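To: kitchen-automation list
Date: 5th October
Subject: Re: What happens to the prep staff?

On the Clovano list digest, someone wrote:
> We run a canteen serving 800 lunches and are looking at the Gronex arm for
> clearing and resetting counters. Management says no jobs go. Has anyone
> been through it? What did the staff end up doing?

We have had one at the Bodin site since spring. There were 23 people on the kitchen rota before and there are 23 now, but the work has moved around. The closing shift used to be mostly wiping down and putting things back. Two people per shift now check the arm's work and deal with whatever it leaves.
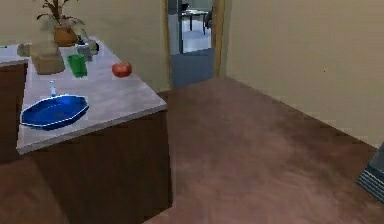

New counter layouts are tried in the simulator first, with pans, cups and fruit set out in different spots. Our cooks were asked to say what a normal messy counter looks like, and that took over 10 hours of their time. Get that time paid and on the rota before you sign. Ours was squeezed in after lunch for the first month and people resented it.

The other thing is pay grades. Checking is still graded as cleaning here, and we are arguing about that now.

Training was one day. Ask for more.

> Also, does it slow down the evening close?

By 32 minutes at the start. Less now, but I don't have a current number.

Flirine site rep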